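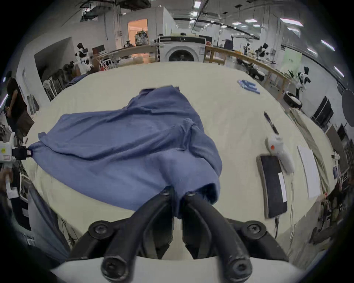

Recording two-handed cloth episodes with hand-held grippers

Posted in May by the Kunis manipulation group

The procedure covers garment episodes recorded with a pair of hand-held grippers, left and right, and used to train the Bratitz folding policy. It assumes both units are already calibrated and that you can read their logs. Rigid-object recording is on a separate page.

1. Set the start state

Place one garment on the work surface. Lift it by any point and let it drop. Do not straighten it. A policy trained on neatly laid shirts fails at the first grasp when it is given a heap, and in our first batch most of the failures were of this kind.

Other items may stay on the surface if they are outside the folding area. Move a few of them between episodes.

2. Synchronize the two grippers

Start both logs, then close and open both grippers together, twice. The closures show up as sharp steps in the finger-width signal and are used to align the streams. Wait 500 ms with the fingers open before you move toward the cloth. Shorter waits merge the sync pulse with the first grasp and the segmenter discards the episode.

3. Grasp and spread

Take a corner with one gripper and hold it. With the other, pinch a single fold farther along the garment and pull until the cloth between the two grippers is under light tension. The order matters: anchor first, then pull. If both sides move at once, the policy learns to drag the whole garment across the table.

Pinch with the fingertips only. Deep grasps catch two layers, and the release is then slow and unreliable. Keep your wrists low and your free fingers away from the jaws.

4. Fold and release

Fold toward the anchored side. Open the pulling gripper first, retract it straight up, then open the anchor. Hold both grippers still and open over the surface for a moment before stopping the logs. This gives the policy a clean end state. 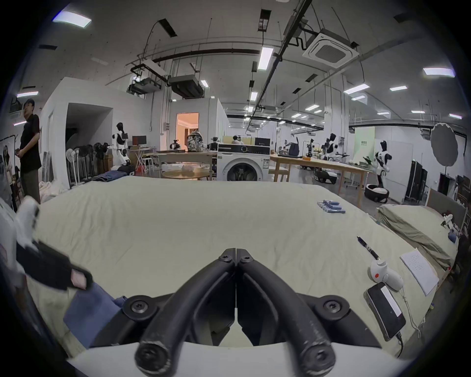
Do at least 8 practice episodes before keeping any data. New operators tend to rush the retract, and the end-state detector then fires too early.

5. Filter

Run the filter with the Snorradóttir thresholds (the default config). It rejects an episode for any of the following:

- missing or ambiguous sync pulse
- pose tracking lost on either gripper
- anchor released before the pulling gripper

From 335 recorded episodes we kept 233. Lost tracking was the largest cause of rejection, mostly when one forearm passed in front of the other gripper's lens. Do not relax the tracking threshold to recover these. We tried it on the Murkunley split and the resulting policy jittered near the cloth.

6. Check by replay

Replay a sample of kept episodes on the arms with no cloth, at reduced speed. Look for joint-limit stops and for wrist flips – a person can make turns that the arms can't follow.

Comments (3)

clothbench: Does the order of release matter for towels? We get the same result either way.

Kunis group: Less so with small towels. We keep the rule on so that the sets can be mixed.

tk_lab: Step 2 fixed our alignment problem, thanks. We were closing only once.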